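Keep the Old Office Desktop Open a Little Longer

Every March the offices on our street clear out their closets, and the old desktops end up on the curb. Most of them get hauled off whole. I think that is a waste, and I think the part people are most afraid to touch, the processor, is the best place to start learning.

I run a Saturday repair table at the Plirnau library. We have 17 machines on the shelf right now, nearly all plain office boxes. They are dull to look at and very good to work on. The boards have space on them. You can see the socket, the capacitors and the power connector without moving half the computer out of the way.

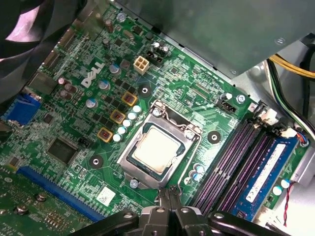

People tell me a chip swap on a machine this old is pointless. A new budget desktop is faster, they say, and they are right. But a new one costs money, and a used processor for one of these often costs me 4 dollars. For writing letters and paying bills, the old box does fine.

The other objection is that beginners will break something. Some do. The rule at our table is to hold the chip by its edges and keep fingers off the underside. Learn that and you have most of it.

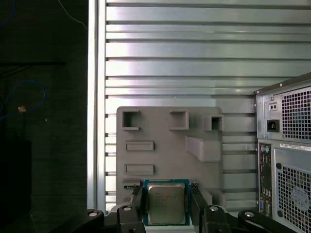

A desktop processor held by its edges, metal side out.

I would also tell a beginner to spend 15 minutes looking before taking anything apart. Find the socket. Find the four-pin power connector. See where the cables run and which ones will be in your way. The Drovach repair guide skips this step and goes straight to the lever - a mistake, in my opinion.
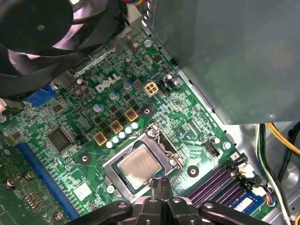 Fan at upper left, metal panel at upper right, and the Dell board between them.

Then there is the lever itself. It takes more force than people expect, and that scares them. If the chip is sitting flat and lined up with its marks, the force is normal. If it isn't flat, stop and lift it out again. Don't press on it.
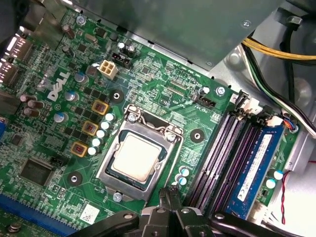 Processor seated in its socket, with the retention lever along the top edge.

I don't expect every office to start fixing its own computers. I would like them to call a repair table before they call the hauler. Ours takes desktops with or without a drive, and we don't need the monitor.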